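Dyeing old tablecloths: worth it or not?
Home & Textiles > Mending and making over

yurani_n
Joined: November
Hello all, first proper post from me, so be kind! My gran left me a great heap of tablecloths and I can't bring myself to part with them, but most have gone that sad tea colour along the folds. I was thinking of dyeing the plain ones a dark green and using them for the long table when the family comes over. Has anyone done this with old cotton? Do the fold lines still show afterwards? I've got a machine that takes 8 kilos, if that matters.

Wilson Urrego
Welcome Yurani, and what a lovely thing to inherit. I've dyed quite a few over the years and I'm afraid the fold lines do come through, because old marks take the colour differently from the rest. What I'd do first is a long soak. Oxygen bleach, warm water, leave it overnight, then have a look in daylight before you decide anything. I had one that I was all set to turn navy and after two soaks it came up so nicely that I left it alone — it's on our kitchen table most of the winter.

ayala_abelardo
I'll disagree with Wilson a little, with affection. Soaking overnight is fine for sturdy cotton but I've had an old cloth go into holes on me doing exactly that. Six hours is my limit now, and I check it at three. As for dye, go dark and don't fret about the marks. Once there are plates and bread and elbows on it, who is looking?

Kevin Ríos
Could I put in a word for patterned cloth? We gave up on plain ones when the children were small and I've never gone back. A busy pattern forgives gravy, wax, felt tip, the lot. Mine get washed at 40 with everything else and I don't even iron them unless my mother-in-law is expected.
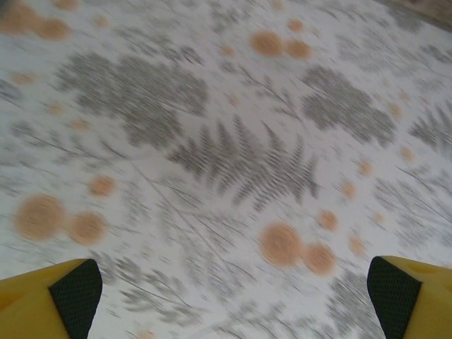
Patterned, as promised. I wouldn't swap it for plain.

yurani_n
Oh, thank you Kevin, you're tempting me! There are two patterned ones in the heap and I'd rather written them off as old-fashioned. Abelardo, did you weigh your cloth before dyeing? The packet says 300 g of dry fabric for a full shade and my biggest one is well over that.

ayala_abelardo
Always weigh it dry, and buy a second packet if you're over. Stretching one packet gets you a sort of pond colour.

Wilson Urrego
He's right about the weighing. I still say soak first, though I'll grant him the six hours if the cloth feels thin. Try a napkin before you risk the big one.

yurani_n
Napkin is in the bucket as of ten minutes ago. I'll report back after tea.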